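4.3 Recogida de residuos en habitación (Trukitz, dos brazos)

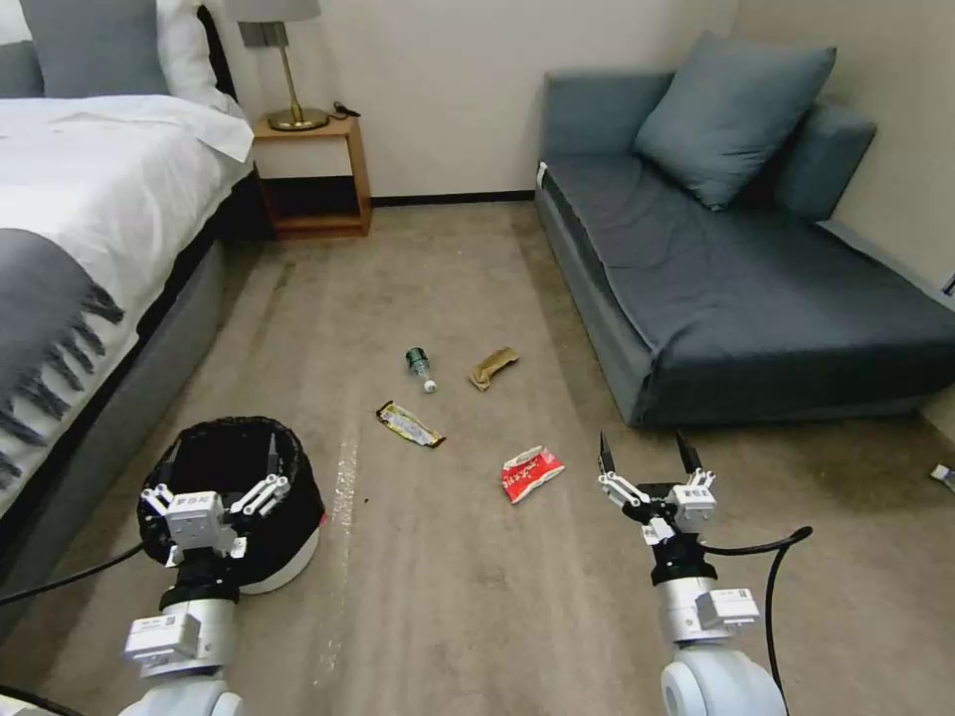 1. Coloque la papelera al alcance del brazo izquierdo, con la bolsa doblada sobre el borde.
2. Seleccione el perfil 48 en la consola Skikska.
3. Compruebe que ambas pinzas abren y cierran por completo.
4. Pulse Inicio. El ciclo se detiene si una pinza falla tres agarres seguidos.

Nota: los envoltorios aplastados sobre moqueta requieren la velocidad lenta.

PRECAUCIÓN: mantenga los cables de los brazos apartados de patas y mantas.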